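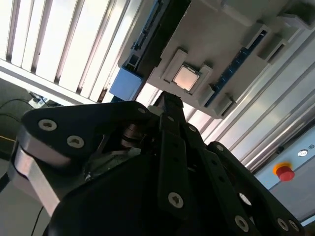
The gripper below the white fixture, seen from the wrist camera.

Tadeusz Rutkowska has spent most of February swapping grippers on the same arm. He runs the test bench at Skinitz, and the job he has been given is to choose between two: the Illano and the Tindall.

"The task is a square chip in a socket," he says. "You have to pick it up, move it and put it back without touching the walls of the tray. Both grippers can do it. I want to know how often."

Each gripper gets 130 attempts. The Illano has finished its set and dropped the chip 12 times. The Tindall is on attempt 59, with 3 drops so far, but Rutkowska won't call it yet.

"The Illano had an older controller for its first day. I may have to run those again. It wouldn't be fair otherwise."

He is happier with the wrist camera. The linkage plates take up a lot of the view, which he disliked at first.

"I asked Siltis for a longer bracket and they sent one. It shook. So we went back to the short one, and I look past the screws."

Daylight is the other trouble. The metal top of the chip reflects, and the readings change through the morning. He came in on Saturday to do a batch after dark.

"Better numbers, yes. But the customer works in the daytime, so I'll be doing that batch over as well."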